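Jun 30, 2023
Hand-held gripper comparison, kitchen site, Sestside

Second round with the hand-held pair. Herkoria's spec sheet says the parallel jaws are good for "any household object," and I wanted to see how that holds up with things that are thin, round and light. So: wooden sticks. Last round was all mugs and boxes, and a mug flatters any gripper.

Plan was 60 grasps per jaw set, old pads first, then the Histetti pads, same person on the handles throughout. Stopped the old pads at 60 as planned. Stopped the Histetti pads early because I had started squeezing harder without meaning to, and at that point I'm testing my thumb. Those rows are in the sheet but marked. Please don't average them in.

What I can say about the old pads: 9 drops out of 60, nearly all of them when the stick went in off center and rolled toward the tips. Held upright between the fingers it stays put. Held at a slant it creeps, slowly enough that you don't notice until the angle is wrong for the next move. I would call the creep a failure. The Herkoria scoring sheet wouldn't, so our number and theirs will not match and I don't want to spend a meeting on it. 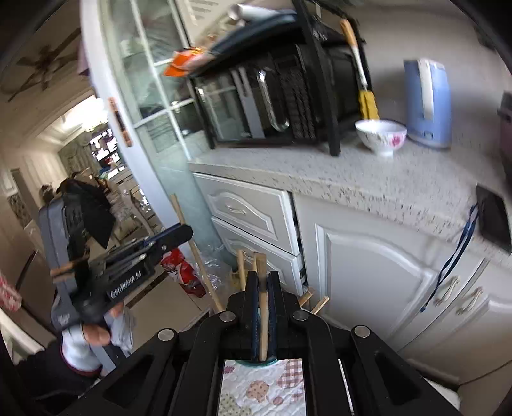

Two-handed work is where I have the most doubts. Passing a small piece from one gripper to the other looks fine on replay and feels terrible in the hand. You lose sight of the contact point at the moment you need it, and everyone I have watched ends up rotating the wrist to peek. A policy trained on that will learn the peek too. Darko's write-up calls this "natural active viewing." Maybe. I'd like to see it on an arm that can't turn that far.

Camera: exposure left on auto, which I regret. It hunts every time the view goes from white cabinets to the black jaws. Lock it next time and accept a dark hallway.

Tracking: claimed drift is under a hair over 300 seconds. I have no way to check that in a kitchen and neither do they, as far as I can tell. Need a fixed start and end mark on the counter, touch both each run, log the difference. Cheap and it would settle the argument.

To do
- redo Histetti pads, full 60, fresh hands
- trigger stop so squeeze is the same every time (printed shim?)
- 100 slanted grasps only, score creep separately
- ask Herkoria which objects were in their set. Asked in November, got a brochure
- lock exposure

Not ready to recommend the new pads. Not ready to rule them out either, they did feel better on the thinnest stick, but "felt better" is how we ended up buying the last set.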